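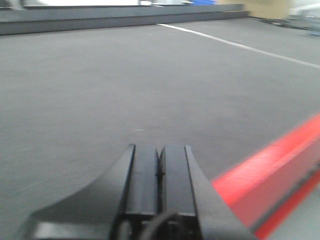

News > Punjabi evening course opens in Cosumton

Registration is now open for the evening course of spoken Punjabi at the Ilby Community Hall in Cosumton. The course is intended for adults who heard the language at home when they were children but who answer in English when their parents or grandparents speak to them. There are 24 places. The course has five evenings, all of them in December, and each evening starts at 6:30 p.m.

The teacher will be Adeel Tarar, who has taught the children's class in the same hall for several years. He told us that the idea came from the parents who were waiting in the corridor until the children finished. "They were listening at the door," he said. "After the class they asked me what this word means, or how do you say that one. So I thought, they should also have a chair and a notebook."

The first evening is for greetings and for the names of relatives. This is a larger subject than many people expect, as Punjabi has different words for an uncle on the mother's side and an uncle on the father's side, and the wives of these uncles have their own words too. Participants are asked to bring a small family tree on paper. It does not need to be complete.

The second and third evenings will be about the kitchen and the telephone. The telephone was requested by former students, who find it much more difficult to speak with a relative when they cannot see the face. On these two evenings the group will be divided in pairs and the chairs will stand back to back. 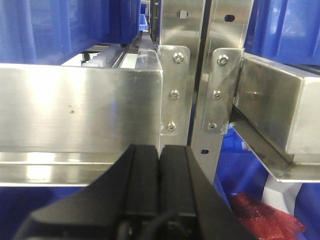 Brushed stainless steel, with the black fingers of a gripper in front.

The fee is 47 dollars for the full course, and it includes the workbook. The workbook was prepared by Findik, the small publisher on the other side of the square, and it shows each word in Gurmukhi, in Shahmukhi and in Latin letters. Mr. Tarar wanted to have both scripts on the same page because the families in Cosumton come from both sides of the border and they did not want to choose. It is not required to read either script before the course. One hour on the fourth evening will be used to write one's own name in both of them.

Together with the workbook there is also a collection of recordings, which can be borrowed at the hall desk. It has now 762 words and short sentences, spoken by older residents of Ilby. Some of the words are said two times by different speakers, with different vowels, and Mr. Tarar decided to keep both versions. He does not correct the speakers. If a student's grandmother says it in another way again, he would like to hear from her.

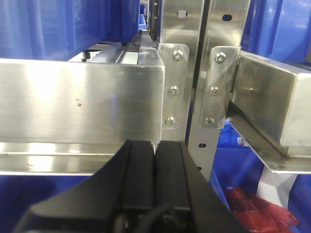
Pronunciation gets its own half hour every evening, because the consonants are where most adults lose their confidence. Punjabi has one "t" that is made at the teeth and another one that is made further back, and a person who grew up with English will usually say something in the middle. For the second one the tip of the tongue has to go up and press against the roof of the mouth. Think of the flat black plates in the picture, which are pressed up against the underside of the metal beam: the tongue makes its contact from below in the same manner, and then it is released. Students will practice with pairs of words, first slowly and then at normal speed, and nobody will be asked to do it alone in front of the group.

On the last evening the participants may bring one older relative as a guest. There will be tea, and the conversation will be only in Punjabi from 7 p.m. until the end. Those who lose the thread can raise a hand, and the sentence will be repeated.

The course was announced first in So, the monthly newsletter of the hall, and several readers asked if teenagers can take part. The answer is yes from the age of sixteen, when a parent signs the form. Younger students remain welcome in the children's class, which continues as before and has no fee.

Forms can be picked up at the hall desk or at the Findik shop. Please write on the form how much you understand already and which words your family uses for bread, door and tomorrow. Mr. Tarar will use the answers to make the pairs.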